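Laundry basket rims: split every time at the corners. What are you all buying?
Posted by gumboot_gary, June 21, 2018

We use cookies to remember your login and your preferences. By continuing to browse the forum you accept this. OK

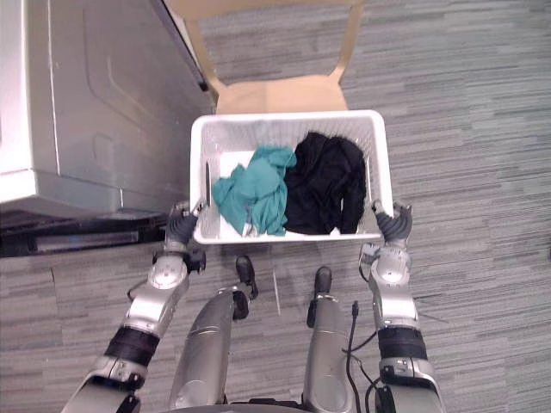
White plastic basket, held at the near corners.

gumboot_gary
Third plastic basket in as many years has gone at the corner. Same spot, right where you grab it. The last one was a Dukeven and cost me $20, so I wasn't expecting an heirloom, but I did think it would outlive the dog's interest in it. Is anyone happy with theirs? Top-loader household, line out the back, two kids who play footy in what I can only assume is a bog.

pegs_and_regrets
You leave it on the line side of the house, don't you. Sun kills them. Mine lives in the laundry and it's on to its second washing machine.

gumboot_gary
It might spend the odd night out there. Or January.

colourfast
Cane. Mum's is older than I am and creaks like a ship, but it holds.

pegs_and_regrets
Cane goes mouldy if you so much as look at it with a damp towel. Also snags every jumper you own.

colourfast
Mine has never gone mouldy. Perhaps wring your towels out.

tubby_in_tassie
Paid $96 for a Tornura collapsible with the silicone sides. Collapses beautifully. Usually on the back steps, full.

halfload
Ninety-six dollars! For a bucket with ambitions. Ukico do a plain one at 36 litres and you can carry it on your hip, which is the only test I care about. Anything bigger and people fill it, then wonder why the corners go.

gumboot_gary
36 litres wouldn't hold the socks in this house.

halfload
Two trips, Gary. It's called exercise.

tubby_in_tassie
Does anyone carry it from underneath? Physio told me to after I did my back. Feels ridiculous, but the rim's been fine.

pegs_and_regrets
Can't see my feet if I do that, and there's a step. I'll keep my ankles and buy a new basket, thanks.

colourfast
Cane has handles.

gumboot_gary
Right, I've cable-tied the split one and it's back in service. Scratches a bit when you reach in. Will look at the Ukico on the weekend, and possibly at a tarp.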